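How to Pack Half-Used Plastic Bottles for a Move

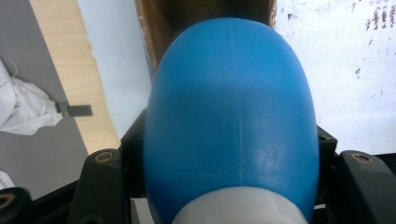
HENHAM, April 18, 2022

Cleaning products and shampoo are the things most likely to leak in a moving box. The steps below work for any plastic bottle with a screw cap, from a small travel size up to a big one like the blue bottle with the white ribbed cap.

What you need: a roll of plastic wrap, freezer bags, paper towels, packing tape and a small cardboard box.

1. Sort first. Anything nearly empty gets used up in the last week. Bleach, drain cleaner and solvents should not go on the truck at all. Most movers refuse them, so ask before you pack.

2. Wipe the neck and the threads. Dried soap keeps a cap from closing all the way.

3. Squeeze the bottle lightly to let out a little air, then lay a square of plastic wrap over the opening, folded double. Screw the cap down over it. Leave vented caps alone and keep those bottles with you in the car.

4. Put each bottle in its own freezer bag with a paper towel. Large bottles that won't fit can go in a kitchen trash bag, knotted at the top.

5. Tape the bottom seam of the box with 2 strips, line it with towels or old newspaper, and stand the bottles upright. Fill the gaps so they can't tip. A box should hold no more than six large bottles — liquid is heavy.

6. Close the box, mark THIS SIDE UP on two sides and write the room on top.

Keep food in a different box, even if there is space left over.

Stamatia Deligiannis packed her laundry room this way in February and adds one thing: check the caps again on the morning of the move, before the box is taped shut.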